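Big laundry folding thread, because I have opinions and the clothes are clean and I'm putting off everything else today 🧺

First up, the lavender stuff. Long pieces go lengthwise before anything else. Get one long flat strip, then worry about making it short!
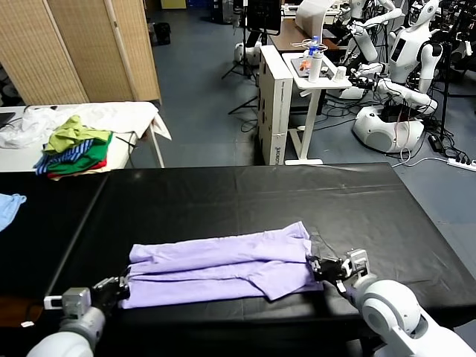
Do you fold long things in half or in thirds?
Thirds for me, they fit the drawer at my place so much better.

I used to fold on the bed and it was hopeless – everything sinks into the comforter and you end up with a lump. A big table changed my life (ok, changed my laundry). Go wide, go flat, put something smooth over the top so the fabric slides. 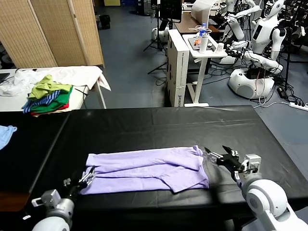 Lavender on black, layers still need some work

Next tip, hems! Line up the hems and the rest mostly behaves. If a corner bunches up, go back and fix it right then, don't fold over it and hope.

Also smooth from the middle out with a flat hand. I skipped this for years and then wondered why my shirts had that one crease straight across the belly.
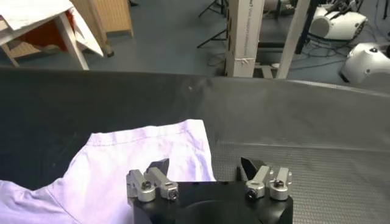
Same goes for seams, by the way – run your fingers along them before the last fold. Takes 3 seconds. Then stack by drawer and put it all away before dinner or it lives on the chair until March.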